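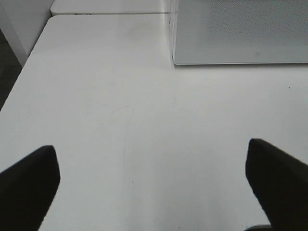
4.2 Preparing the work surface for kitchen tasks

This section applies to the Bomia arm running Clekora task software, version 3362 or later. Read section 3 (Wrist calibration) first.

1. Clear the table between the gripper fingers and the nearest fixed object. Transparent boxes and covers may stay on the table, but must be entered in the keep-out map by hand. The wrist camera does not detect clear walls reliably.

2. Open the fingers fully and select Surface Check. Faint scuffs and small specks on a white top are accepted. If code 1289 is displayed, wipe the table and repeat.

3. Mark all table joints in the map. The fingers can catch on a seam during a low sliding grasp.

CAUTION: Keep hands out of the reach envelope whenever the fingers are powered.

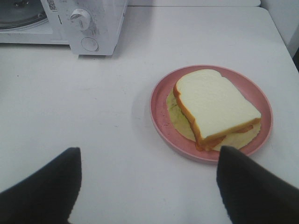
4.3 Task readiness: plate and microwave

Place the plate clear of the microwave, with open table between the two. A coloured plate on a white table gives the planner a better rim outline than a white one. Use play food for all set-up runs.

1. Teach the plate position, then the sandwich position. Stacked layers are taught as one object.

2. Teach each rotary knob separately. Knobs with a raised grip bar can be turned by the fingers. Flat dials are not supported in this release.

3. Run the plate transfer at low speed with the microwave unplugged.

NOTE: Set expectations with the household before handover. In the Dradodix trial, 268 of 3940 plate transfers needed a person to step in, most of them at the microwave door. The arm can practise this chore under supervision – it is not approved to heat food or to work alone in a kitchen.

Report repeated failures to Perihan Kırmızıgül, field support, with the run log attached. For door handle settings, see 4.4.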